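Workiswood opens winter program with two shows in Lirkville

12th December

The gallery Workiswood has opened its winter program in the old printing house in Lirkville. There are two exhibitions on two floors, and the entrance is free for both of them.

On the ground floor the Vivunska studio shows a series of 30 woodcuts under the title Low Water. The prints were made during one year on the river, and the studio used only two inks, a dark blue and a gray which is nearly brown. Some of the sheets are very small and hang quite low, so please take your time in this room. The largest print needed 20 blocks and has a wall for itself.

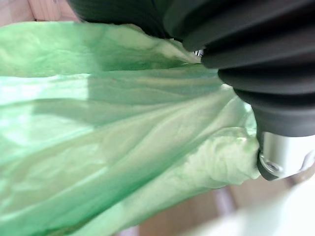 Light through creased green material.

Upstairs is the first group exhibition of the Mac Carthaigh print workshop. The members sent in 156 works, and almost 100 of them could be hung. I liked the etchings of empty bus stations the most, and also a long paper scroll with the names of streets that do not exist anymore in the town. The lighting on this floor is still a little weak in the afternoon, therefore I recommend to come before lunch.

A small catalog of the woodcuts is for sale at the desk. The catalog for the upper floor is still at the printer and will be sent by mail to everybody who leaves an address.

Both exhibitions stay open until April. The gallery is closed between the holidays. Groups of more than eight visitors should write to the gallery in advance, as the staircase is narrow and there is no elevator.

Shares 20
2 Comments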